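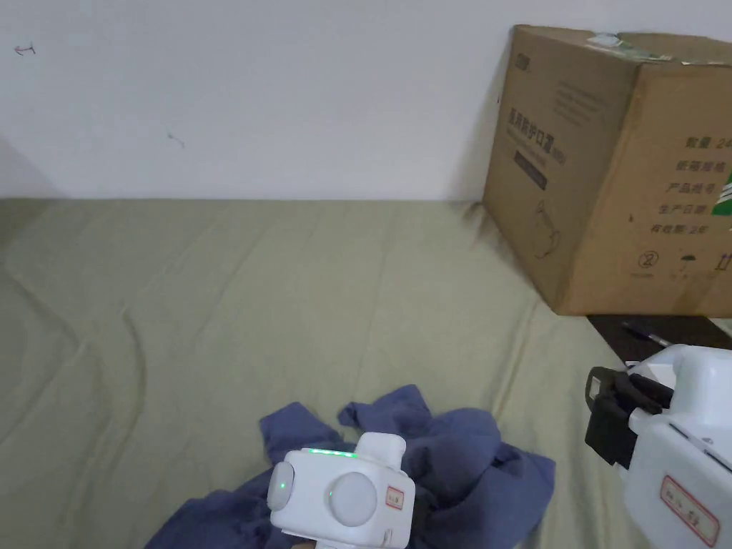
Figure 4. Cloth folding with two hand-held grippers: the cloth bunched up.

Last updated: 2022-10-01
Print this page | E-mail this page

4.2 Segmenting folding demonstrations

The folding recordings go through Brernar, our segmentation tool, before any policy training. Brernar reads the head camera stream together with the jaw opening of each gripper and assigns every time step to one of 7 phases. The phases are reach, grasp, lift, spread, lower, fold and release. A recording may visit the same phase more than once, and many do, mainly when a corner slips and the operator goes back for it.

The first version used jaw opening alone. It found grasp and release well but could not separate lift from spread, as both grippers stay closed through the two phases. We added a cloth mask from the head camera and compute two values from it: the visible area and the slope of the upper edge. Spread is marked when the area stops growing and the slope stays near level for 17 consecutive time steps. Shorter windows split the phase into pieces whenever the operator adjusted a hand.

The mask is computed in the image and no depth is used. When the cloth is held up close to the head it fills much of the view and its lower part falls outside it, so the area value saturates. We clip it and let the edge slope decide.
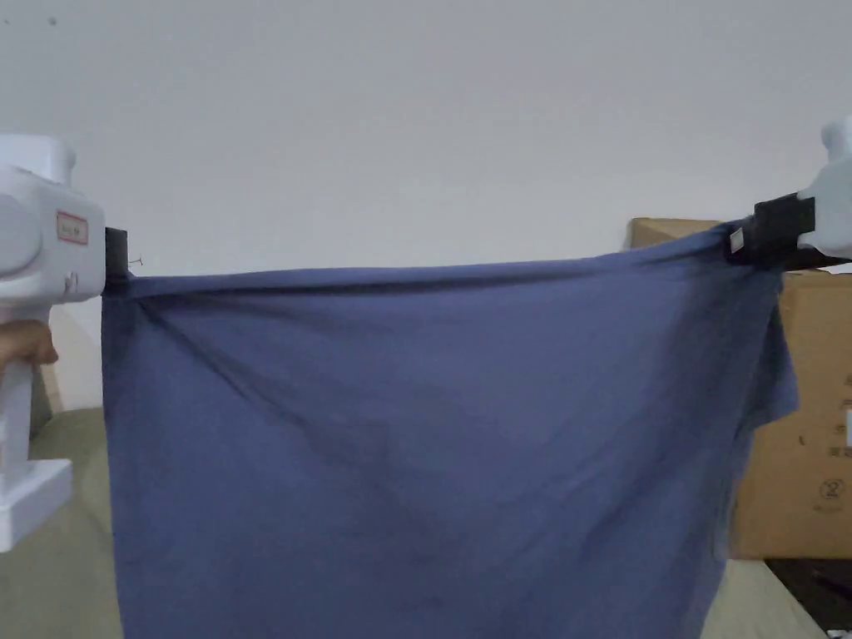 Soon-im Ban objected to this rule in her comments on the March draft, saying that a level edge shows only that the hands are at the same height and that a cloth held by one corner and one side could pass the test. We checked the stored labels and found that she was right for a small share of the recordings. Brernar now also requires a corner detection close to each jaw. If either corner is missing, the time steps stay in lift and the recording is flagged for manual review.

The labels feed Pememen, the planner, which selects the next phase and hands a pair of target poses to the low-level controller. Pememen does not replan inside a phase. At each phase boundary it compares the current mask with the masks stored for that boundary and picks the closest one. For a cloth that has already been folded, the match uses the outline only, because inner creases varied too much between recordings to be useful.

Fold and release remain the hardest pair to separate. The jaws can be just over the cloth in either phase, and a single image does not settle which one applies. We therefore label them with a short history of jaw opening on both sides.
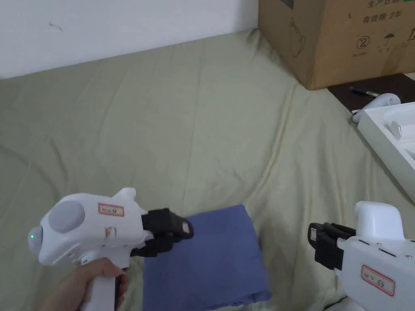
4.3 Controller settings

Both arms run the same impedance controller, with stiffness lowered during spread.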